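Nedow kocht wieder zusammen – ab Dienstag auch abends

Ich hatte ja schon fast nicht mehr daran geglaubt, aber jetzt ist es raus: Der offene Mittagstisch in der Mallet-Halle macht weiter, und zwar mit längeren Zeiten als vorher!
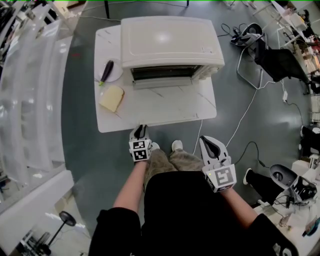

Ab Dienstag wird dort von 12 bis 14 Uhr gegessen und zusätzlich abends ab 18 Uhr. Das hat mir Faustine Rey gestern am Telefon bestätigt, die den Tisch seit dem Frühjahr organisiert und hörbar erleichtert war. Ihr erinnert euch vielleicht: Im Januar war Schluss, weil die alte Elektrik in der Halle keine zwei Herdplatten gleichzeitig mehr mitgemacht hat (ich saß selbst einmal im Dunkeln vor meiner Linsensuppe, die übrigens trotzdem gut war). Danach hieß es monatelang nur, man sei im Gespräch. Mit wem und worüber, habe ich bis heute nicht ganz verstanden.

Jetzt sind die neuen Leitungen drin, und es gibt 29 Plätze. Klingt wenig, aber abends wird in zwei Runden gegessen, die zweite beginnt um halb acht. Ein Essen kostet 7 Euro, Kinder zahlen die Hälfte. Wer mitkocht, isst umsonst – dafür muss man allerdings schon um vier da sein und Zwiebeln schneiden können, ohne zu jammern. Ich übe noch.

Beim Gemüse bleibt es beim Hof in Zurkside, der wie gehabt zweimal die Woche liefert. Was genau auf den Teller kommt, entscheidet sich meistens erst am Morgen, und das finde ich ehrlich gesagt viel schöner als eine Karte, die vier Wochen im Voraus feststeht. Im Sommer gab es einmal drei Tage hintereinander Zucchini, das haben wir auch überlebt.

Für alle aus Sindov: Der Bus 608 hält direkt vor der Halle, die letzte Rückfahrt geht um 21.12 Uhr. Das reicht locker für die erste Runde, bei der zweiten würde ich den Nachtisch etwas zügiger essen. Parken könnt ihr hinter der Turnhalle, vorne bitte nicht, da muss der Lieferwagen durch.

Anmelden geht bis zum Vorabend telefonisch oder über die Liste, die am Eingang hängt. Für die ersten beiden Abende waren gestern noch Plätze frei, ich habe mich für die zweite Runde eingetragen.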